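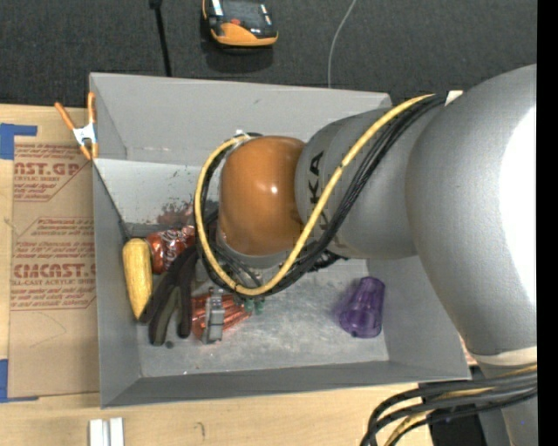 How long does it take to teach the arm a new pick by remote control? With a trained operator, three minutes per demonstration, plus the time to set the items back in the bin.

Progress report to Vesten, December

Demonstrations. Angeliki Kokkinos and Rangi Katene recorded 595 this period. We dropped 12 where the operator lost the link partway through. The rest have gone to Tamihana for training.

Operators. Two new people started on the Wellow bench. Both needed over 15 practice runs before their recordings were usable, and we have added that to the schedule.

Problems. Round items still roll when the finger comes down off center. Operators now approach more slowly, and the runs are longer as a result.

Next period. Move to mixed bins, with items touching the walls. Rangi will rewrite the operator notes first. We are not asking for a change to the budget.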